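Home | Interiors | Reading Rooms | Interviews | Archive | Contact

Last updated: February

Round tables, low chairs: an interview with Renata Grabowska

By Fulvio Costa, February

Renata Grabowska plans small reading lounges for Plultent, a firm that fits out shared spaces in office buildings and libraries. Her latest is the lounge on the ground floor of the Cestis building in Plomport. It holds 1,546 books, most of them on wall shelves, and it is used by people who come to read and by people who come to work at a screen. We spoke at one of the tables at 10 in the morning.

The first question was about shape. Every main table in the lounge is round, and Grabowska says this was settled before the floor plan was drawn.

"A rectangular table has a head and it has corners. People take the corners first and put a bag in the middle. With a round top they space themselves out. You also lose fewer hips on the way past."

The cost is surface area. A round top gives less room for a keyboard and papers than a square one of the same width, and the edge curves away under the forearm. Grabowska tested this with Kiyoshi Ishida, who handles furniture trials at Plultent. Ishida sat at a sample table for 2 full working days and wrote down each time he had to move something to make room for something else.

"Kiyoshi's list was mostly the mouse," she says. "The laptop stays put. The mouse travels."
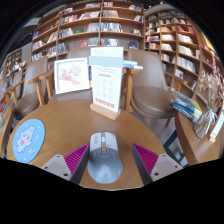 The trial led to a rule that anything placed on a table by the staff has to stand toward the back. At our table that means the sign, which slots into a light wooden base, and a small floral picture in a white frame. The front half of the top is left for whoever is sitting there. The round light-blue mouse pad with the white cartoon animal stays to the left.

I asked whether a patterned pad was in the specification.

"No. The specification said gray. Junpei Mizuno runs the lounge from day to day and he chose that one. I objected for a week. Then I noticed that people put it back in the same place when they left, and they never did that with the gray one. So I withdrew the objection."

The sign took longer. The first version was a flat card under a sheet of glass, and it was covered by elbows and laptops within minutes of opening. An upright sign can be read from a chair, but it tips if the base is too light. Saulius Adomaitis, the joiner on the project, made 5 bases before one passed. The test was to drop a hardback on the table next to it.

"Saulius wanted to go heavier again," Grabowska says. "I told him people have to be able to lift it when they wipe the table."

The chairs are upholstered in taupe and have wooden arms. Grabowska describes the arms as the most argued-over item in the budget. They add width, and a chair with arms cannot be pushed fully under a table unless the heights are matched to the millimeter. She kept them for older readers, who use them to stand up. The fabric was picked from samples supplied by Jakab and rated by how well it hid marks after cleaning.
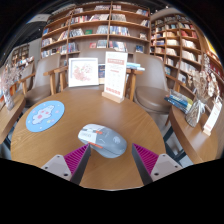 Books are also kept in short stacks on the smaller tables, apart from the shelves. Mizuno changes these himself. Grabowska asked him to keep the stacks low enough to see over from a seated position, and to group them by cover color where he could.

"Librarians hate that, and I understand why. But these are not the catalog. They are there so that someone waiting for a colleague picks one up. Blue and white covers get picked up more in this room. I have no theory about it."

The dried flowers were Mizuno's idea as well. Fresh ones were ruled out over water near the books.

The next stage is lighting. The present level at the table top is 300 lux, which she considers fair for screens and low for print. She does not want lamps on the tables, as they would take back the space that the upright sign freed. Her plan is to light from the shelves, with a narrow strip under each upper board, and to run it for a month before deciding on the rest.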